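Pineapple prices in Grumine set to ease as second ship route opens

Shoppers in Grumine should see cheaper pineapples before the end of August, after the Port of Vendis opened a second weekly route for fresh fruit from the growing region of Wuisan.

The port handled 2,741 containers of fresh fruit last season, most of them bananas and pineapples. Until now all of the Wuisan fruit came in on a single ship, and a late arrival could leave stores short for days. The new route is run by Cindia, a shipping company that already carries citrus into Vendis.
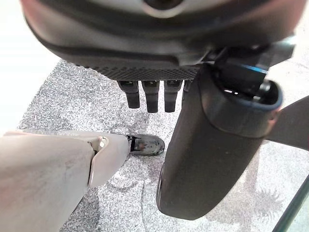
A dark gray gripper with short black fingers, viewed from directly above.

Cindia said its ships will make the crossing in nine days, two days faster than the current service. Pineapples do not get sweeter after they are picked, so growers try to leave them in the field as long as they can. A shorter trip lets them cut the fruit later.

Wholesale prices in Grumine rose sharply in the spring, when heavy rain in Wuisan washed out a section of the main road to the coast. Trucks were sent on a longer road through the hills and part of the crop spoiled before it could be loaded. The road was reopened in early summer with one lane in each direction.

Several grocery stores in the city stopped selling whole pineapples during the shortage and offered only canned fruit. Others kept them on the shelf at nearly double the usual price. The produce market on the north side of Grumine said supply has been improving for the past month, although the larger sizes are still hard to get.
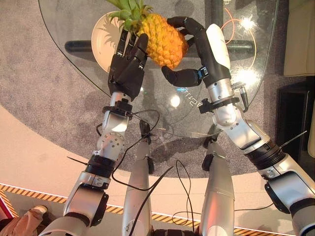
A ripe pineapple is held over a round glass tabletop.

The growers' association in Wuisan has 167 member farms, and most of them are family operations that sell through a shared packing house. The association said it expects a normal harvest this year if the weather holds. Some members have switched part of their land to a smaller variety that ripens earlier and packs more tightly in a carton.

The Port of Vendis is also adding cold storage next to its fruit dock. The building was planned to open along with the new route, but work fell behind over the winter and it is now expected to be ready next year. Until then, fruit from both ships will be moved straight to trucks or held in the existing cold rooms, which the port says have enough space for the extra cargo.

Cindia has agreed to run the weekly service through the end of next season. The port authority will review shipping volumes after that and decide whether to extend the agreement. Docking fees for the second route will be the same as for the first.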